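3. Matériel et conditions d'observation

3.1 Objet de la section

La présente section expose les conditions matérielles dans lesquelles ont été relevées les opérations de rangement analysées plus loin. L'étude, conduite dans le cadre du programme Plarnen, porte sur le petit matériel de loisir laissé sur une table à l'issue d'une activité : balles, housses, emballages d'origine, accessoires de faible volume. Ce type de matériel est rarement pris en compte dans les travaux consacrés au rangement domestique ou professionnel, qui privilégient les vêtements, la vaisselle et les fournitures de bureau. Il présente pourtant une difficulté propre. Les objets sont de formes très inégales, certains roulent, d'autres ne possèdent pas de contenant attitré, et leur emballage commercial continue souvent de servir longtemps après l'achat.

Les relevés ont été effectués sur deux sites, désignés par les noms de Cesstead et de Pramura. Le corpus comprend 164 séances, chacune d'une durée d'environ 12 minutes. Les consignes, identiques sur les deux sites, demandaient que la table soit dégagée en fin de séance, sans imposer d'ordre ni de contenant. L'unité d'analyse retenue est la dépose, définie comme le moment où un objet quitte la prise et repose sur une surface ou dans un contenant. Sur l'ensemble du corpus, 1912 déposes ont été retenues. 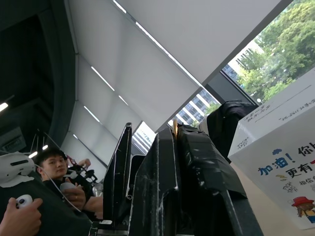
3.2 Local et éclairage

Le local de Pramura a été choisi pour la régularité de son éclairage. Des réglettes lumineuses étroites courent au plafond, complétées par quelques luminaires ronds encastrés du côté de la paroi gris foncé. Les stores à enrouleur, d'un gris clair, permettent de limiter l'apport direct du jour. Leur position n'a pas été imposée : elle a été laissée à l'appréciation des occupants et reportée sur la fiche de séance, au même titre que l'état de la table au début et à la fin du relevé.

Cette latitude appelle une réserve. Une surface claire renvoie une part importante de la lumière incidente, et les objets eux-mêmes clairs ou transparents s'y distinguent moins bien que les objets sombres. Il n'a pas été procédé à une mesure photométrique continue. Les comparaisons relatives au temps de repérage des objets ont donc été restreintes aux séances pour lesquelles la fiche mentionne un même réglage des stores du début à la fin. Le local de Cesstead, dépourvu de fenêtre, n'est pas concerné par cette restriction.

Le niveau sonore, la température et la fréquentation du couloir n'ont pas été consignés.

3.3 Objets et contenants

Le choix des objets répond à un principe de vraisemblance. Les lots ont été constitués à partir de matériel ayant déjà servi, dans l'état où il se trouvait - emballages marqués, boîtes réutilisées, accessoires isolés de leur ensemble d'origine. Aucun contenant n'a été étiqueté pour les besoins de l'étude. Les inscriptions existantes ont été conservées, qu'elles aient été imprimées par le fabricant ou ajoutées à la main. 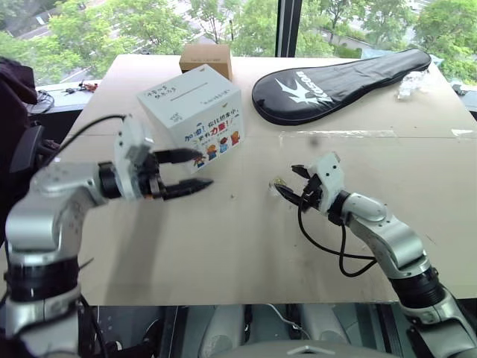

Le classement des contenants repose sur la grille Akpan, qui distingue les contenants ajustés, dont la forme reproduit celle de l'objet, et les contenants génériques, qui acceptent des objets de nature différente. La distinction est simple en principe ; son application l'est moins. Une housse de raquette relève sans hésitation de la première catégorie, et son contour suffit à en indiquer l'usage. La boîte en carton blanc posée à proximité, avec ses impressions en couleur, ses petits personnages et les caractères chinois tracés à la main sur le dessus, se prête à deux lectures. L'imprimé renvoie à un produit déterminé, tandis que l'inscription manuscrite peut signaler une réaffectation. Le carton brun placé derrière elle a été classé parmi les contenants génériques. Pour les cas de cette nature, la grille prévoit une catégorie intermédiaire, dite à destination révisée, à laquelle il a été recouru chaque fois que l'emballage portait une mention ajoutée après coup.

Le contenu des boîtes n'a pas servi au classement. Deux codeurs ont travaillé séparément à partir du seul aspect extérieur, puis les désaccords ont été examinés en commun. Les objets demeurés sans contenant identifiable ont été conservés dans l'analyse sous la mention « isolé ». Leur exclusion aurait réduit artificiellement la part des hésitations, qui constitue l'un des principaux objets du travail.

3.4 Surface de travail

Le plateau utilisé à Pramura est revêtu d'un matériau clair, posé en deux parties raccordées par un ruban adhésif transparent. Ce montage offre une grande étendue uniforme et se remplace facilement lorsque la surface est marquée. Il introduit toutefois une ligne de raccord dont l'influence possible sur les déposes devait être examinée. L'adhésif modifie localement la brillance de la surface ; son relief, même faible, pourrait en outre infléchir la course d'un objet rond.

Pour cette raison, la position des déposes a été notée par rapport au raccord. Trois zones ont été définies : en deçà de la ligne, au-delà, et sur la ligne elle-même. Un objet volumineux reposant de part et d'autre a été rattaché à la troisième zone. La figure 1 donne un exemple de configuration courante, dans laquelle un petit objet rond est tenu au-dessus du plateau à peu de distance d'une boîte. 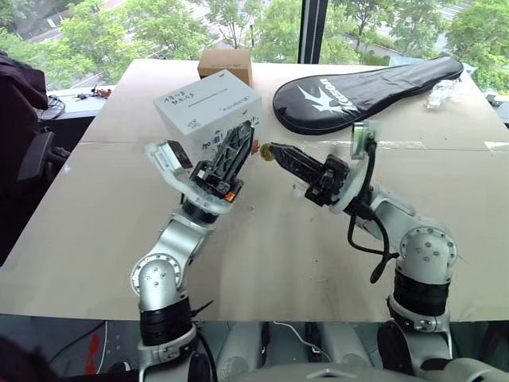
Figure 1. Plateau de Pramura : raccord au ruban adhésif transparent, boîte blanche et petit objet rond jaune tenu vers le centre de la table.

Les petits objets ronds font l'objet d'un traitement distinct dans la suite de l'analyse. Une dépose n'a été considérée comme achevée qu'à partir du moment où l'objet était immobile ; les déplacements survenus entre l'abandon de la prise et l'arrêt complet ont été rattachés à la dépose initiale. Lorsque l'objet était repris avant l'arrêt, l'opération a été codée comme une reprise et retirée du décompte général.

La proximité d'une boîte au moment de la prise n'a pas été interprétée comme l'indice d'une intention. Un objet tenu près d'un contenant peut y être destiné, en avoir été extrait ou passer simplement à côté. Seule la position d'arrêt a été prise en compte, conformément à la définition énoncée au point 3.1.

3.5 Calendrier et conservation des fiches

Les relevés ont débuté en janvier à Cesstead et se sont achevés le 23 juin à Pramura. Les fiches de séance ont été conservées sous leur forme papier et transcrites dans un tableau commun. Les corrections apportées lors de la transcription sont signalées dans une colonne séparée - elles concernent pour l'essentiel l'intitulé des contenants et, dans une moindre mesure, le rattachement des déposes aux zones du plateau.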